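Section 3. Getting your first practice runs with the hand-held gripper

By now you've got the Prurov gripper bolted together and the camera mount is snug. If the fingers still rub when they close, go back to Section 2 and shim the pivot before you do anything else. I skipped that on my first build and chewed up a good set of fingertips in one evening.

What you'll want nearby

The gripper, a charged battery pack, the long USB cable, a card with plenty of room on it, and some clothes you don't mind wrinkling. I do my runs at home on the bed, and Elikem Boateng does his on the big cutting table at the Grurstead workshop. Both work fine!

Steps

1. Plug the cable into the camera first and the battery second. The Kahraman board sulks if you do it the other way around (red light, no recording) and you'll have to unplug everything and start over.

2. Squeeze the trigger all the way and let go, 8 times. You're watching for the fingers to come back to fully open every time. If one hangs up, loosen the pivot screw a quarter turn and try again.

3. Run the cable off to one side and leave yourself some slack. Don't tape it to your sleeve. I tried it, and the first time I reached for something far away I yanked the plug right out of the board.

CAUTION: Keep the cable out from under your knees if you're kneeling on the bed. Those little connectors snap off, and a new one from Clarnodbridge took forever to show up.

4. Start recording and wait for the green light to stay solid before you move.

5. Pick up one piece of clothing. Come in low and slow with the fingers open, get a fold of fabric between them, and only then squeeze. Stretchy ribbed stuff is a great place to start, it bunches up nicely and gives you something to grab. Flat, tight cotton is a pain, so save that for later.

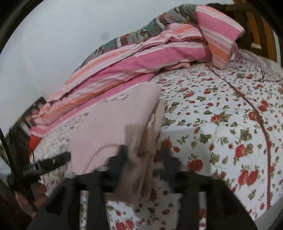 6. Lift straight up, hold for 3 seconds, and lay it back down. Then let go completely before you back the gripper away, or you'll drag the whole thing along with you.

7. Stop the recording and pull the card. Check the first clip on your computer before you do a whole batch, please. I once did an entire Tuesday evening with a thumbprint on the lens.

NOTE: Busy prints under the clothes are okay with my settings, big flowers and all. If your tracking gets jumpy, turn on a second lamp before you go messing with the software. Mine was set at 400 in the exposure box and I've left it there ever since.

NOTE: Hands get tired faster than you'd think. I quit when the trigger starts feeling stiff and come back after coffee.

If the fingers slip off the fabric

Wipe the pads with a damp cloth and let them dry. Still slipping? Swap in the softer pads from the spare parts bag, and go through step 2 again before you record anything.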